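Thygesen Bench Rules

The Thygesen Bench Rules are a set of written rules for robot arms that handle small objects on a shared table. They cover how a workspace is laid out, how cables are secured, when people may reach in, and what must be recorded after a fault. The rules were first drawn up at the Hunport workshop by Noura Sabbagh and are used there and at Triltach. Board games are a common test task under the rules, as the pieces are small and the grid gives fixed positions.
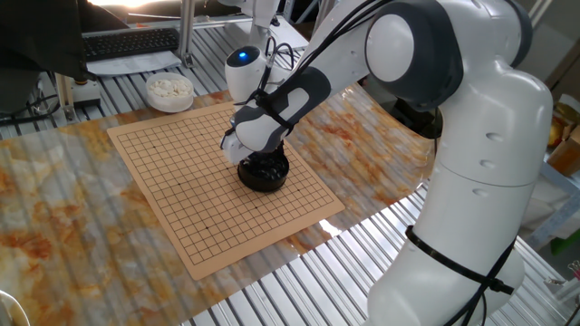
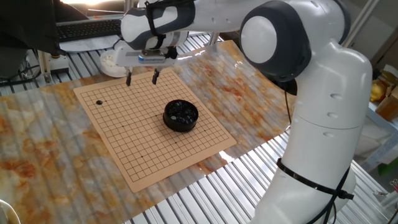
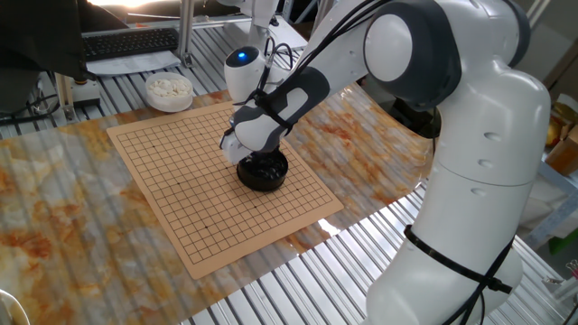

A Go board and a bowl of black stones under a robot arm at a slatted metal bench.

Scope

The rules apply to arms fixed to a bench and fitted with a gripper. They do not apply to mobile robots, or to machines working behind a full guard. Where a site has its own safety procedures, the stricter rule is followed.

The current text has 13 clauses. An earlier draft, known as the Poltis draft, was longer and included a section on floor markings, later dropped.

Workspace layout

Objects used in the task are placed within the normal reach of the arm. Boards and sheets should lie flat, and a warped board is to be replaced or weighted before a run is scored. Open containers may be used, but the operator must note their starting positions.

Keyboards and screens are kept outside the working area. The emergency stop must be within reach of the operator's seat and may not be covered by papers or clothing.

Cables

Cables running along an arm are strapped to it, with enough slack at each joint for full movement. Loose strap ends are trimmed or tucked in. Straps are checked at the start of each day and after any change of gripper. The clause on slack was rewritten by Ngozi Ojo after several users reported that the first wording could be read as banning loops at the wrist.

Speed and contact

During setting up, the arm is limited to 40 per cent of its normal working speed. Full speed is allowed once the same path has been completed without a stop. Grip force is set to the lowest value that holds the object securely, and it is set again whenever the object changes. A filled bowl counts as a different object from an empty one.

Hands stay out of the working area while the arm is powered and able to move. If a piece is dropped, the operator pauses the arm, waits for it to come to rest and then picks the piece up. Where two arms share a bench, both are paused.

Records

Each run is logged with the name of the operator, the task and the reason for any stop. Logs are kept for 2,000 hours of running time, after which they may be reduced to a summary. Hunport reviews its logs on a Thursday. Triltach does so once a month.

Revision

Proposed changes are collected through the year and considered in July. Clause numbers are not reused when a clause is withdrawn, so that older logs can still be read against the text in force at the time.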